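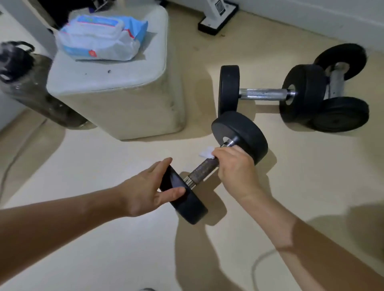
The weight room at the Sunuvbridge center has new hours starting in November. Doors open at 6 in the morning and close at 20 minutes past nine at night. Members have asked about the cleaning rule, so it is repeated in this issue: wipe the handle as well as the black rubber plates, and get into the knurled part of the grip, where sweat collects. Wipes are by the Casholm Street door. Put dumbbells back on the rack when you finish.

Day passes are still $3. Questions about hours or lockers go to Wian Mtshali at the front desk.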